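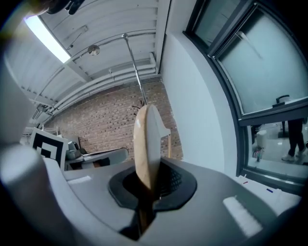 Der Holzlöffel und unser Greifer, dienstags in der Werkstatt

So, jetzt komme ich endlich dazu, mal wieder was über die Robotik-AG zu schreiben! Der letzte Eintrag war noch aus der Zeit, als wir überhaupt keinen Raum hatten und die Akkus bei mir im Flur luden (sehr zur Freude meiner Mitbewohner).

Unser Projekt heißt Erdős, weil die eine Hälfte der Gruppe Mathe studiert und sich bei der Abstimmung schamlos durchgesetzt hat. Ich war für Arkis. Arkis heißt jetzt immerhin der Ordner auf dem Server, in dem die Aufnahmen landen, also bin ich nicht komplett leer ausgegangen.

Die Aufgabe für den Wettbewerb in Jenham klingt erst mal harmlos: Küchensachen greifen, hochheben, woanders wieder ablegen. Wir machen das mit einem Greifer, den man in der Hand hält, und führen jede Bewegung selbst vor. Später soll der Arm daraus lernen. Bis zum Wettbewerb wollen wir 803 Vorführungen zusammenhaben. Warum nicht 800? Weil drei davon laut Planungstabelle »nur zum Spaß« sind und die Tabelle inzwischen heilig ist.

Mein Gegenstand ist der flache Löffel aus hellem Holz. Ich dachte, ich hätte das große Los gezogen, so ein Ding wiegt ja nichts! Aber der Stiel ist schmal, das Blatt ist breit, und sobald man ihn nicht sauber mittig erwischt, kippt er weg. Am ersten Abend habe ich 20 Durchgänge geschafft und danach meinen Unterarm nicht mehr gespürt. Inzwischen stehe ich bei 77, und die 100 will ich noch im März knacken.

Was ich total unterschätzt habe, ist das Tempo. Ich bin von Natur aus hektisch, und beim Anschauen meiner ersten Aufnahmen wurde mir fast schlecht, so sehr habe ich herumgerudert. Jetzt zähle ich beim Anheben leise mit. Das klingt vermutlich ziemlich bekloppt, wenn man daneben steht, aber die Kurven sind viel ruhiger geworden.

Den Raum in Dorkirby mag ich übrigens richtig gern, mit der Backsteinwand und den ganzen Rohren unter der Decke. Nur der schwarz-weiße Marker macht mich wahnsinnig. Wenn jemand dagegenstößt, heißt es neu ausrichten und neu kalibrieren, und das dauert immer genau so lange, bis der Pizzadienst klingelt.

Nächste Woche ist der Schneebesen dran. Den übernehme ich garantiert nicht.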